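Tuesday, February 25, 2025

So the great plastics cull is finally happening! I've been putting it off since before Christmas, and then last night I opened the low cupboard, three lids slid out onto my foot, and that was that. Everything came out onto the floor.

If you read my post on the hall closet you'll know I don't do the thing where you hold each item and ask how you feel about it. I just ask whether I've used it since we moved to Orkton. Most of the kitchen plastic failed. The picnic plates went in the donate box, and so did the juice jug with the spout that dribbles (sorry, whoever gets that). I kept the measuring cups even though the half cup is missing - I'll find it the day after I buy a new set.

The blue stuff is where I went soft. I have a real weakness for bright sky blue plastic and I've had it for years, since a store called Broreck had a closing sale and I came home with two bags of it. None of it is fancy. It scuffs if you look at it wrong, and the scuffs come up whitish so they show. I tried baking soda on a damp cloth, then a bit of dish soap, then just my thumb and a lot of determination. The greasy smudges came off fine. The scratches did not, and I've decided I can live with scratches.

What I can't live with is the stacking. Anything that's narrow at one end and wide at the other takes up a silly amount of shelf, and when you nest them they stick together and you need two people and some warm water to get them apart. So my new rule is a strip of paper towel between each one. It looks a bit daft but they slide right out.

I did price up one of those pull-out drawer kits from Dokport and then closed the tab very fast. Maybe in March. For now I've got a shoebox standing on its side for the lids and it works better than it has any right to.

Next up is the shelf over the fridge, where I'm pretty sure there's a fondue set. If anybody wants a fondue set, leave me a comment!

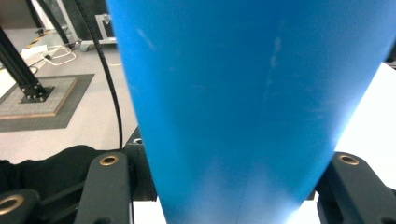
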